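Cómo vacío la mesa de los trastos (y no vuelve a llenarse en dos días)

En casa hay una mesa que lo atrae todo. Da igual que tenga cajones al lado, da igual que haya una balda nueva en el pasillo: las gorras, los snacks, los botes y las bolsas acaban allí. Durante años la ordené a base de empujar cosas hacia las esquinas, que es una forma estupenda de perder media hora y quedarse igual. Ahora tengo un sistemita y os lo cuento, por si os sirve.

Lo primero: juntarlo todo en el centro. Sí, ya sé que suena a hacer más lío, pero cuando las cosas están repartidas por los bordes parecen pocas y te engañas. En un montón se ve enseguida qué sobra. Pongo el temporizador de la cocina (un Gotley viejo que suena como un despertador de pueblo) en 29 minutos y hasta que no pita no miro el móvil.

Después voy por familias, sin sacar nada de la habitación todavía. Comida con comida, bebida con bebida, botes con botes. Lo de ponerse o llevar encima, aparte. Los posavasos se quedan para el final, que esos sí tienen derecho a vivir en la mesa. 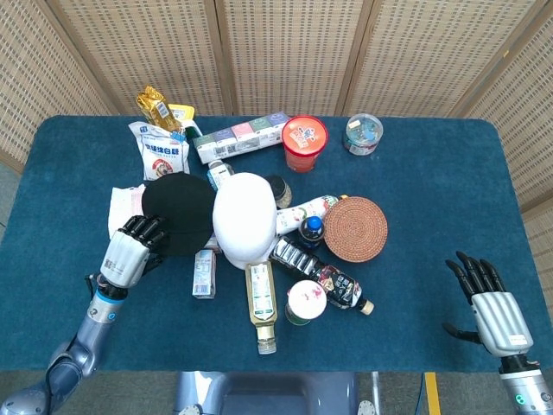
Gorras, snacks, botellas, el posavasos redondo y la fila de paquetitos en tonos pastel, todo al centro.

Las gorras son mi cruz. Si las apilas de cualquier manera se les hunde la copa y luego no hay quien las levante. Yo las guardo siempre con la copa hacia arriba, una encajada en la otra, y dentro de la última meto una camiseta vieja hecha una bola. Si la badana huele a sudor, un paño húmedo con una gota de jabón neutro, otro paño para aclarar y a secar a la sombra. En la lavadora no, por favor, que yo ya perdí una que me encantaba!

Con los snacks abiertos: doblar la bolsa dos veces y pinza. Compré un paquete de pinzas Storkance y todavía me duran, aunque las de tender la ropa valen igual. Los paquetes cerrados los pongo de pie en una caja de zapatos, como si fueran fichas de un archivador, con la fecha hacia fuera y lo que caduca antes, delante.

Las botellas, de pie siempre que se pueda. Una botella tumbada en una mesa acaba rodando, y si el tapón no está bien apretado ya tenéis la tarde entretenida. Antes de guardar cualquiera le paso un trapo por la base, que es donde se quedan los cercos.

Los botes transparentes con tapa son lo mejor para cositas pequeñas. Reutilizo los de 200 ml de la mermelada Favasach: agua caliente, un rato en remojo, y la cola que queda de la etiqueta sale frotando con aceite de girasol y bicarbonato. Luego jabón normal y listo.

¿Y las bolsas de plástico? Plegadas en tira y después en triángulo, y a un cajón. Tengo el tope en las que caben sin apretar. Cuando no cierra, las de abajo van a la basura del baño.

Si vuestra mesa tiene tapete de fieltro, ojo con las migas. Primero cepillo de ropa suave, siempre en la misma dirección, y luego aspirador flojito. Nada de trapo empapado, que deja marca. Para una mancha reciente, papel de cocina apretando sin frotar.

Los biombos de ratán o de rejilla cogen polvo en cada cruce. Brocha de pintor seca, de las anchas, de arriba abajo. La mía es una Kapoor que compré para barnizar y nunca barnizó nada.

Me falta por resolver lo de las servilletas sueltas, que aparecen por todas partes. Si alguien tiene un truco, que me lo deje en los comentarios.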